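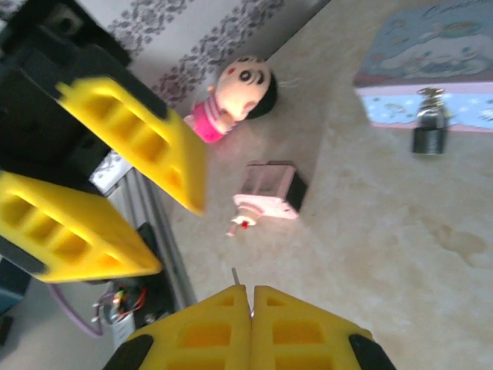
Ticket: Upload queue stalls on Drullstead file share
Status: Closed
Reported by: Sombat Thammasiri
Handled by: Charoen Phuthong

Reported problem

Uploads from the upstairs office to the Drullstead share stop partway through. The progress bar stays where it is, no error is shown, and the Draleck sync client reports "Connected" the whole time. Small text files go through. Folders of photos and scanned PDFs do not. Started in May after the office moved to the new switch.

Environment

Server: Suvier NAS, two drives mirrored, firmware current at time of report.
Client: Draleck sync client on 4 desktops, same version on each.
Network: one switch upstairs, one in the ground floor closet, single cable run between them.
The Chaimongkol branch uses the same share over VPN and has not reported a problem.

Log

09:10 - Reproduced from Sombat's desktop. Copied a folder of product photos to the share. Stalled at 13 percent. Canceled, retried, stalled again at a different point.

09:25 - Checked free space and quotas on the NAS. Plenty of both. Drive health clean, no reallocated sectors. Volume not rebuilding.

09:40 - Bypassed the sync client and copied the same folder with the normal file manager. Same stall. Client ruled out. The "Connected" status only means the control session is open - it says nothing about the data transfer. 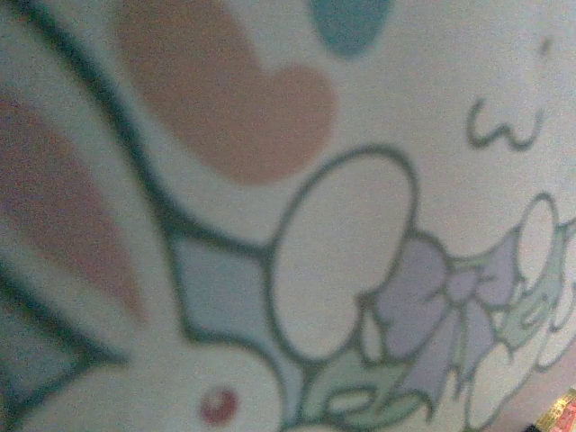

10:05 - Plugged a laptop into the ground floor switch, next to the NAS. Full folder copied without a pause, 3 runs in a row. Server ruled out. Whatever is wrong sits between the two switches or on the upstairs switch itself.

10:20 - Ran ping from upstairs with default packet size, no loss. Ran it again at 1472 bytes with the do-not-fragment flag set, also no loss. Ran it at 8972 bytes with the same flag, no reply at all.

10:30 - Checked MTU settings. The NAS interface is set to 9000 and so are the upstairs desktops. The ground floor switch has jumbo frames on. The new upstairs switch shipped with jumbo frames off and was never changed. Large frames from either side were being dropped without notice. Small files fit in small frames, which matches the original report.

10:45 - Asked Sombat whether anything upstairs depends on large frames. He said no; the 9000 setting was copied from an old setup guide.

Fix

Set MTU back to 1500 on the NAS and on the desktops. Left the switches alone. Turning jumbo frames on upstairs would also have worked, but the printers and the VPN router on that segment do not support them and the gain on a gigabit link is small.

11:15 - Repeated the photo folder copy from every upstairs desktop. All finished. Sync client queues drained on their own in almost 2 hours.

Follow-up

Remove the MTU step from the desktop setup guide. Done, old copy archived.
Ask Draleck support if the client can flag a stalled transfer. Request sent, no reply yet.
Chaimongkol desktops are already at 1500. No change needed there.

Note from Sombat: scans from this morning are all on the share, OK to close.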